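Leave the Tabletop Blond

Most finish advice for light wood tables starts from the assumption that pale wood is a problem to be corrected. The usual correction is a stain, followed by a thick gloss coat. I think both steps are mistakes on a table that gets daily use.

Stain evens out color, and grain suffers for it. On a pale top the figure is already low in contrast, and a medium brown stain can bury the fine lines completely. 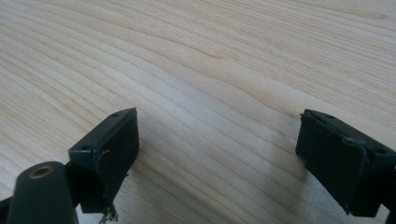 Pale blond top with a faint sheen. One darker band of grain curves across the upper middle.

Gloss has a different fault. It reflects the window, and at a low viewing angle the reflection is all that remains. A thin satin coat scatters the light and can be repaired locally. My own shelf holds a can of Bondex clear satin, and I sand at 320 grit between coats. Two coats are enough. A third adds film thickness and very little protection.

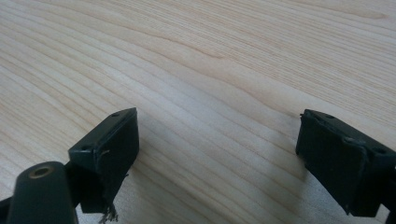

The common objection is that a clear finish shows every mark. It does, and a stained top shows them worse, as light scratches through a dark layer. Over 30 years of use, a top will be refinished at least once. Sanding back a clear coat takes me 50 minutes. Removing stain from open grain takes a weekend and still leaves color in the pores.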